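Updated 6 June 2025

# How to measure an existing room for a floor plan

A floor plan of an existing room is only as good as the site notes behind it. This page covers the way we teach new drafters to measure a single room with a tape, a laser and a clipboard, and then draw it up at 1:50. Whole buildings follow the same steps, with one extra section at the end on tying rooms together.

## What to bring

- A 25-foot steel tape
- A laser distance meter with fresh batteries
- A clipboard and plain letter-size paper
- Two pens in different colors
- A small level
- Masking tape

Graph paper is fine if you like it, but do not try to sketch to scale on site. It slows you down, and you will end up bending the sketch to fit the grid.

## Step 1: Sketch first, measure second

Walk the room once without the tape. Then stand in one corner and draw the outline as large as the sheet allows. Mark every door, window, column, chimney breast and change in wall thickness. Draw the walls as double lines wherever you can see how thick they are, which is usually at a door opening.

Leave white space around the outline. A room with two windows and a closet can easily need thirty dimensions, and they have to go somewhere. If one wall is busy, draw it again on a second sheet and label both with the same letter.

Use one color for the building and the other for the numbers. Ileana Jitaru, who checks our drawings, will send back a sheet done in a single color. 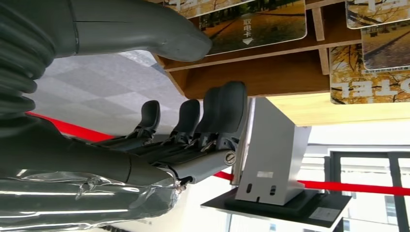
## Step 2: Take running dimensions

Pick a corner and call it zero. Hook the tape there and read off each feature along the wall without moving the zero end. For a wall with one window you would write down:

- Start of window opening
- End of window opening
- Far corner

Running dimensions keep errors small. If you measure each piece separately and add them up, a quarter inch lost at every piece turns into a full inch by the end of the wall.

Work clockwise and always in the same direction. Write the numbers so they read from the bottom or the right side of the sheet.

We work in metric, so a typical note looks like 662 for the door frame and 3,410 for the corner, both in millimeters. Do not mix units on one sheet. If a client's old drawings are in feet and inches, convert them at the desk.

## Step 3: Measure the diagonals

Few older rooms are square. Four wall lengths alone do not fix the shape of a room, so take both diagonals, corner to corner, at the same height as your wall dimensions. The laser is better than the tape for this.

If furniture blocks a diagonal, measure above it. Hold the laser at a height you can repeat in each corner and put a strip of masking tape on the wall at that level. For an L-shaped room, split the plan into two rectangles and take diagonals for each.

## Step 4: Heights

Write these down for each room:

1. Floor to ceiling, in at least three places
2. Floor to window sill
3. Floor to window head
4. Floor to door head
5. Depth of any beam below the ceiling

In one school building the ceiling dropped 183 mm from one end of a classroom to the other. Isauro Maldonado had taken one height in the middle of the room and the section had to be redrawn. Three readings take less than a minute.

## Step 5: Close the sketch before you leave

Add up your running dimensions on opposite walls and compare them. In a plain rectangular room they should agree within 7 mm or so. If they do not, either the room is out of square or you misread something, and the diagonals will tell you which.

Check that every opening has a start, an end, a sill and a head. Check that you drew the door swings. Write the room name, the client and your initials on every sheet.

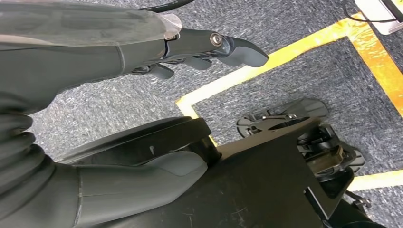 *Gray hand and forearm, with plastic sheeting over the forearm.*

## Step 6: Draw it up

Draw the longest wall first as a horizontal line. From each end, swing an arc for the adjoining wall and an arc for the diagonal. Where they cross is your next corner. Do the same from the other end, then join the two new corners and compare that line with the length you measured. A small gap can be shared between the corners. A large one means a trip back.

In CAD the method is the same with circles in place of a compass. Put the construction circles on their own layer and keep it. When someone questions a wall six months later, you will want it.

Add wall thicknesses outward from the inside face. Then place the openings from your running dimensions, always from the zero corner you used on site.

## More than one room

Measure wall thickness at every doorway and take one long laser shot through aligned doors if you can. On the Ragnarsson house we had a through shot down the hall, and it showed that a partition we had drawn at 100 mm was really 200. If no doors line up, measure the outside of the building and work inward.

Number the rooms on a small key plan before you start, and keep the sheets in that order in the folder.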